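薄明薬局

エステリアの町に薬局は一軒しかない。正式な名称はハリロヴィッチ薬局で、看板にはHalilovićと綴ってあるが、最後の文字の記号が薄れており、よその人はたいてい読み違える。開局は午前九時、閉局は午後六時。昼の休憩は規定では一時間だが、処方箋が残っていれば短くなる。

ドラギツァ・デルヴィシはこの薬局の管理薬剤師である。着任して最初の冬に調剤台の高さを二センチ上げさせ、次の春に麻薬金庫の鍵の保管簿を書式ごと作り直した。それ以外の設備には手をつけていない。分包機はプラドビー社の旧型で、ホッパーの内側に粉が残りやすい。清掃は散剤一件ごとに行い、乳糖を空包で流してから次の薬を入れる。空包は捨てる。この手順は壁に貼ってある。

火曜日の朝、棚卸しの差異が出た。

品目はゲミッツ錠、一錠中の有効成分は一ミリグラム。心拍数の調節に使う古い薬で、有効域と中毒域の間が狭い。帳簿上の在庫は1,846錠。実数は1,844錠だった。

デルヴィシは数え直した。計数皿の上で五錠ずつ寄せ、百錠ごとに瓶に戻す。未開封の箱は封緘を確かめ、箱数に入り数を掛けた。結果は同じである。二錠足りない。

錠剤の紛失として処理するのは難しくない。様式があり、日付と数量と推定理由を書く欄がある。推定理由の欄には、多くの場合「計数時の落下」と書かれる。前任者の綴りを開くと、その五文字ならぬ六文字が何頁にもわたって同じ筆圧で並んでいた。デルヴィシはその様式を引き出しから出し、品目名だけを記入して、ペンを置いた。

落下であれば床にある。調剤室の床は淡い灰色の樹脂張りで、ゲミッツ錠は橙色である。台の下、冷蔵庫の裏、排水口の目皿を順に見た。冷蔵庫の裏からは輪ゴムと、別の薬の空になったシート片が出た。シート片は製造番号の印字を控えてから廃棄した。

十時を過ぎて患者が来はじめた。咳止めのシロップ、目薬、血圧の薬。デルヴィシは一件ずつ監査し、薬袋に用法を書き、窓口で説明した。耳の遠い患者には、声を張る代わりに紙を使う。紙には時刻と錠数だけを書く。

「前のと形が違うね」

血圧の薬を受け取った男が言った。

「製造元が変わりました。成分と量は同じです」

「半分に割っていいのかい」

「これは割れません。表面の膜で溶ける速さを調節していますから」

男は薬袋を外套の内側に入れて出ていった。扉の鈴が鳴り終わるまでに、デルヴィシは次の処方箋を手に取っていた。

正午、表の札を裏返してから、前回の棚卸し以降のゲミッツ錠の払い出しをすべて抜き出した。処方箋は二十三枚。処方日数、一日量、調剤数、監査印を表にして並べる。二十二枚は計算が合った。残る一枚は、一日一錠を二十八日分、二十八錠の処方である。調剤数の欄にも二十八とある。監査印はデルヴィシ自身のものだった。

数字に誤りはない。ただ、欄外に鉛筆で薬袋の重量が控えてあった。開局して間もないころからの習慣で、法令上の義務ではない。危険域の狭い薬に限り、容器ごと秤にかけた値を残す。秤の読み取りは一ミリグラム単位である。

ゲミッツ錠の一錠の重さは、添付文書では120ミリグラム。小瓶と蓋の風袋は、同じ箱の残りを十本量って平均を取った。控えの値から風袋を引くと、3,600ミリグラムになった。

三十錠分である。

デルヴィシは割り算をもう一度した。それから風袋のばらつきを確かめた。十本のうち最も重いものと最も軽いものの差は40ミリグラムで、一錠の三分の一にあたる。二錠の差を説明するには足りない。

自分で詰め、自分で量り、自分で印を押した。重量を書き留めたが、期待値と照らしていなかった。照らす欄が、様式になかった。

患者はプラドビー社の工場を退職した女性で、川向こうの集合住宅の四階に一人で住んでいる。薬歴には腎機能の検査値があり、基準の下限に近かった。薬は小瓶から自分で取り出し、朝食の後に飲む。前回の来局時には、飲み忘れなしと記録されている。

一日一錠を守っていれば、二錠の過剰は瓶の底に残るだけである。守っていなければ別の話になる。瓶が空になるまでを四週間と思わず、余っている分をどこかで飲み忘れた分と考え、まとめて飲む患者は一定の割合でいる。服用開始から数えて、その日は二十七日目だった。

電話をかけた。呼び出し音が続き、切れた。もう一度かけ、同じだった。

処方医の診療所にかけると、事務の者が出た。医師は往診中である。デルヴィシは用件を区切って伝えた。調剤過誤の報告であること。品目と用量。過剰の数。患者の氏名。現在連絡がつかないこと。これから訪問すること。事務の者が復唱し、デルヴィシは一か所だけ単位を訂正した。

表の扉に外出の札を掛け、戻りの時刻を書いた。鞄には血圧計、記録用紙、封のできる袋、新しい小瓶に入れたゲミッツ錠二十八錠を入れた。二十八錠は二度数え、量り、控えの横に期待値を書いた。

橋を渡るあいだ、風は下流から吹いていた。

集合住宅の昇降機は点検中だった。階段を上がり、四階の扉を叩いた。返事はない。しばらくおいて叩くと、内側で椅子を引く音がした。

「薬局の者です」

「今日は薬の日じゃないよ」

「違います。お渡しした薬の数に誤りがありました」

扉が開いた。女性は部屋着の上に毛糸の上着を重ね、片方の耳に補聴器を入れかけたところだった。

「電話は鳴ったかもしれない。昼は外しているから」

台所の卓の上に小瓶があった。デルヴィシは許可を得て手に取り、持参した紙の上にあけた。橙色の錠剤が三つ転がり、二つが紙の折り目で止まった。もう一つは縁の手前で止まった。

三錠。翌日の一錠と、余分の二錠である。

「今朝の分は飲みましたか」

「飲んだよ。毎朝飲んでる。余るなと思ってたんだ」

「いつ、そう思いましたか」

「一昨日かな。暦に印をつけてるから」

冷蔵庫の横に暦が掛かっていた。日付の一つ一つに斜線が引かれ、途切れていない。デルヴィシは最初の斜線から指で追って数えた。二十七本あった。

脈を取った。一分間で64、不整なし。血圧を測り、食欲、吐き気、物の見え方について尋ねた。物が黄色く見えることはあるかと聞くと、女性は窓のほうを見た。

「壁紙が黄色いのは昔からだよ」

「ほかのものは」

「牛乳は白い」

デルヴィシはそのとおりに記録した。

余分の二錠は袋に入れて封をし、封の上に時刻と数量を書いて、女性に署名を求めた。署名は大きく、欄をはみ出した。次に過誤の内容を説明した。二十八錠とすべきところ三十錠を入れたこと。原因は調剤時の計数と、その後の監査の両方にあること。健康への影響は現時点で認められないこと。医師に報告済みであり、書面が後から届くこと。

「多いぶんには、得したと思ってたけどね」

「この薬は、多いと危険です」

「あんたが間違えたのかい」

「はい。私が数え、私が確かめました」

女性は補聴器の位置を直した。それから卓の上の一錠を指先で小瓶に戻し、蓋を閉めた。

「工場じゃ、数える人と確かめる人は別だったよ。分包機の部品でもね。ねじは二人で数えた」

「薬局に薬剤師は一人です」

「じゃあ、間に何か挟むんだね。お茶でも」

新しい小瓶は渡さなかった。次の処方箋がまだ出ていない。鞄の中でそれは軽い音を立てた。持って来た理由を、デルヴィシは階段を下りながら考えた。瓶が空だった場合に備えたのである。空だった場合に最初に要るのは薬ではない。報告書の余白にその判断の誤りも書くことにした。

戻りは札に書いた時刻より四分遅れた。扉の前に若い父親が子どもを抱いて立っていた。処方箋は抗菌薬の懸濁用粉末で、体重から計算すると用量は一回625ミリグラムになる。処方の数値と一致した。デルヴィシは精製水を量り、瓶を振り、泡が落ち着くのを待って液面を標線に合わせた。待つあいだに処方箋を裏返し、何も見ずに一度、窓の外の通りを眺めた。それから表に戻して、初めて見る処方箋として読み直した。

数値は合っていた。

「冷蔵庫に入れてください。飲ませる前に振ること。残っても七日で捨ててください」

父親は七日、と繰り返した。

三時半に医師から電話があった。報告の内容を最初から述べると、医師は途中で口を挟まず、翌週に血中濃度を測ると言った。

「二錠、回収できたんだね」

「回収しました。帳簿に戻すことはできません。廃棄になります」

「では在庫は合わないままか」

「合います。過誤による払い出しとして計上し、差異は消えます」

閉局後、デルヴィシは落下の様式を引き出しに戻した。品目名だけを書いたその紙は、斜線を引いて綴りに残した。別の様式を出し、推定理由の欄が三行しかないので、裏面に続けた。発生日時、発見の経緯、患者の状態、直接の原因。再発防止の欄には、計数の後に重量を測り、期待値との差を記入すること、監査の前に別の作業を一つ挟むことと書いた。別の作業の内容を例示すべきか迷い、湯を沸かす、と書いて消した。消した跡の上に、手を洗う、と書いた。

期待値の欄は定規で引いた。線が監査印の枠に少しかかったので、引き直した。

それから在庫帳を開き、ゲミッツ錠の行の1,846を二本線で訂正して、1,844と書き、印を押した。印肉が薄かった。蓋を開けて補充し、手を洗い、戻って、数字をもう一度読んだ。 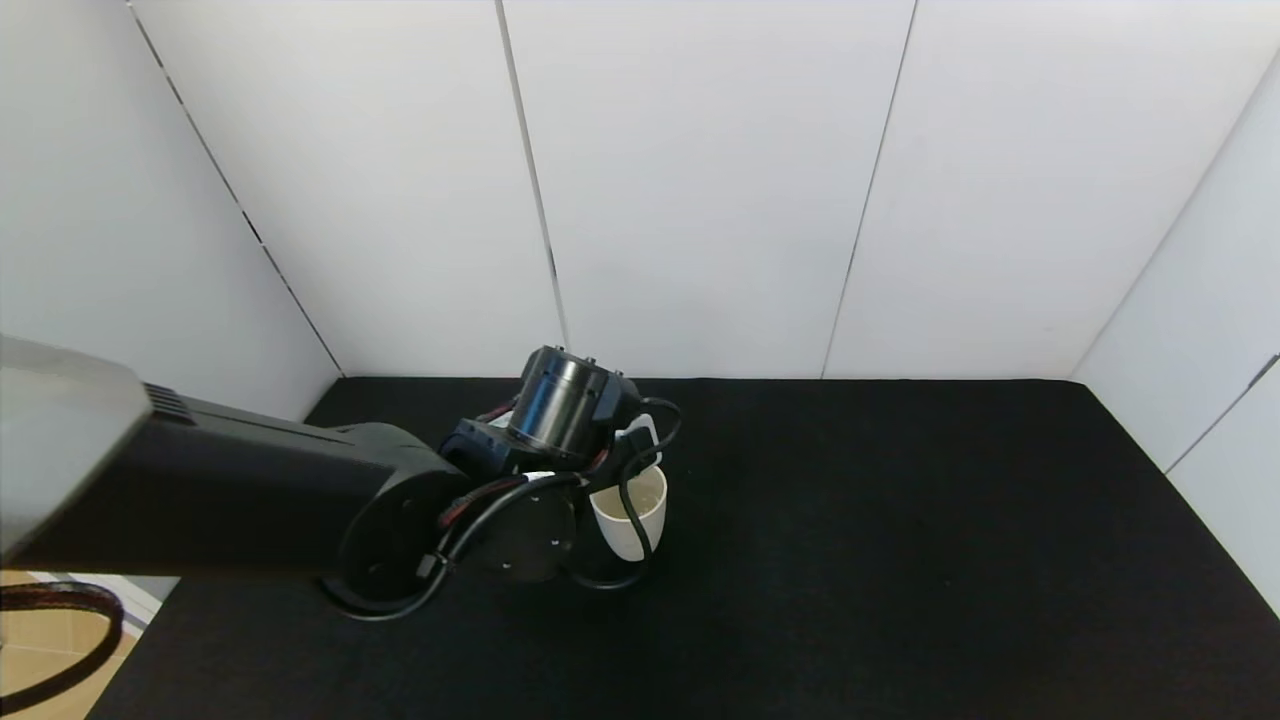
最終更新：7月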